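Thursday, late

Third night of trying to learn the accordion, and the downstairs neighbor has started closing her windows in October heat. I take this as feedback.

The thing weighs as much as a toddler and is about as cooperative. It's a secondhand Furukawa with 37 keys, one of which sticks, naturally the one every waltz needs. Lâm Âu sold it to me for 600 dollars and looked ten years younger carrying it to my car.

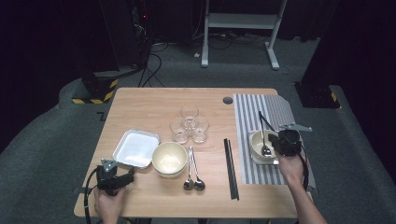 Tonight was bellows control. The book says to breathe with the instrument. I breathed, it wheezed, and between us we got through eight bars of something in three-four time. My left hand still can't find the C button without a search party. There's supposed to be a little dimple on it. I have felt every button on that side and I'd call several of them dimpled.

Lâm called at nine to ask how it was going. I said fine. He asked me to play something over the phone, so I said the battery was low.

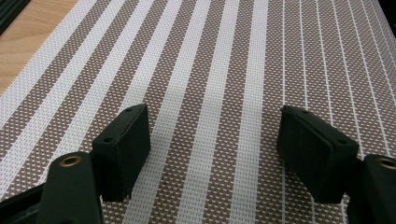
Striped placemat, brown and white.

Shoulders sore. The strap has been let out 2 holes and it still rides up into my neck. Tomorrow: scales, slowly, before supper, while the neighbor is at work. Then the waltz again, minus the sticky note if I have to.

Last updated: October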